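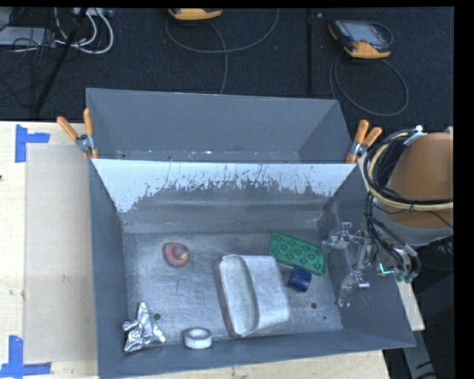 Tips for teaching an arm to sort a bin by hand

I've run the teaching bench at our Idcombe workshop since July, and I keep getting asked how I set up a picking job. So I finally typed up my notes (28/10/2025, for anybody keeping track).

Clamp your bins together! I put a spring clamp on each side where the two rims meet. One bump from the gripper and a loose bin wanders off, and then every demonstration you recorded before the bump is useless.

Mark out the table with blue tape. I tape the corners of anything that might slide, so I can put it back without fussing.

Mix up what goes in the bin. Foil, a roll of tape, something small and red, something flat and green -- you want shapes that make you change your grip. Crumpled foil is my favorite because you can't grab it the same way twice.

Go slow on the way down. When I'm steering by remote I stop above the piece, take a breath, then close the fingers. If you hesitate halfway, the arm learns to hesitate too, and I threw out 8 runs before I figured that one out.

Loop your cables with plenty of slack and swing the wrist all the way around before you record anything. Mine snagged at run 298 of a Trukard job and I said some words.

How many runs? For a plain bin-to-bin move I start with 200 and see how it does. The Clegg job took 900, but those parts were slippery little things and I was still learning the controller. Take a break when your thumbs get sloppy, and toss the last couple of runs you did before you noticed.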